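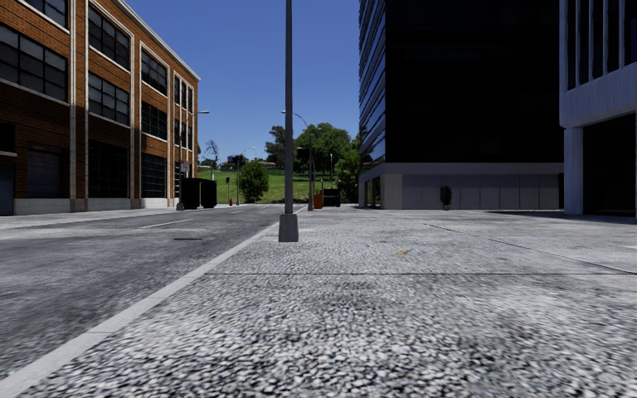

Walking home the long way

I started walking home from work in January, which anyone who has lived through a Barkeck summer will tell you is a stupid month to start. My car had gone in for what the mechanic called a little look at the gearbox, and the little look became a fortnight, and then a new gearbox, and by the time I got the car back I'd sort of lost interest in it. It still lives in the carport. I take it to the shops when there's cat litter on the list.

So this is a post about walking, I suppose, and about footpaths, and a bit about my knees.

It takes me over 50 minutes if I go the long way, via Fesgate, and a fair bit less if I cut straight down the main road past the tyre place. I nearly always go the long way now. The main road has trucks and no shade, plus that one stretch where the footpath just gives up and you have to walk on somebody's nature strip feeling like a burglar. Fesgate has proper footpaths both sides and big old trees once you're past the school, and a bakery that stays open until the last finger bun is gone. I'm not made of stone.

The first week was awful, I won't pretend otherwise. I had the wrong shoes (canvas, flat, very cute, absolutely no help) and a handbag that slid off my shoulder every ten steps, and I got home each evening the colour of a boiled prawn and lay on the kitchen tiles. My daughter stepped over me to get to the fridge. By the second week I'd dug out my old runners and a backpack from the hall cupboard, one of those school ones with the name tag still in it, and things improved a lot. The backpack is bright purple. I've stopped caring.

What I didn't expect was how much I'd get into the ground. You look down a lot when you walk, or I do, because I once went over on a gumnut and was on crutches for ages. And there are so many kinds of footpath! I'd lived here for 21 years and if you'd asked me what the footpaths were made of I'd have said, well, footpath. There's the plain grey concrete with the trowelled edges. There's the brick stuff outside the library, which is lovely until it rains and then it's a skating rink. There's the patchy bitumen down by the oval, all lumps from the tree roots. And then there's the pebbly sort, with the little stones showing through, which I have become weirdly fond of. My nan had it for her driveway and we used to sit out on it with a bucket of water and paint it with old brushes, and get told off for having bare bottoms on hot concrete.

I mentioned the pebbly stuff at work and it turned out that Hannelore Reinholz in accounts had opinions. Her father laid concrete for years, for a small outfit called Vogler, and she used to help him in the school holidays. She told me the finish is called exposed aggregate, and that you wash the top layer of cement off before it's gone fully hard, and if you get the timing wrong you either lose your stones or never see them. She told me about joints as well, how they're put in so the slab can shrink and shift about and do its cracking where you want it to. I now can't walk over one without thinking of her dad. She also says most people seal it too soon and far too thick. I don't own any exposed aggregate, but if I ever do I'm set.

Anyway, the walking. People keep asking whether I listen to anything. I did to start with. I got through a whole series about a shipwreck, and half of one about the history of salt, and then one afternoon my earphones died near the roundabout and I just didn't bother charging them again. I like hearing what's going on. There's a bloke who practises the trombone with his garage door up, and he's been on the same four bars of something since autumn. There's a kelpie behind a green fence who runs the length of it with me and then looks devastated at the corner. There's a magpie I'm on nodding terms with, though ask me again in spring.

I also tried one of those step apps for a bit. It's called Biledik and my sister swears by it, she's got the whole family in a group with a leaderboard. I lasted 13 days. It kept buzzing at me at bedtime to say I was nearly at my goal, and I found myself marching up and down the hallway in my nightie to please a phone. My nephew, meanwhile, was strapping his to the dog. I've deleted it, and I gather I've been replaced in the rankings by my mum.

Now the knees. I'm not going to give advice, I work in a lighting showroom. But mine used to hurt going down stairs and now they mostly don't, and the physio reckons it's the walking plus the fact I finally bought decent shoes. They cost more than my wedding ones. I went up half a size on her say-so and that alone was a revelation, I'd been cramming my feet into the wrong size since high school out of pure vanity.

Things I'd still like sorted, if anyone from council reads this (hello!): a bench somewhere on the hill, any bench, I'm not fussy. A tap near the oval that doesn't shoot sideways. And could whoever keeps putting their bins out 2 days early across the whole footpath on the Fesgate side please have a think about the prams.

It's winter as I type this, 17th July, and I've got a beanie on the back of the chair and a torch in the purple backpack for the dark bit by the creek. I thought I'd pack it in when the cold came, but I like it more if anything. Everyone's got their lights on and their curtains open and you get to see what they're having for tea. Last night somebody was doing a roast and I very nearly knocked.

Next time I'll write up the jumper saga, which I know some of you have been waiting for. I've unpicked the left sleeve again.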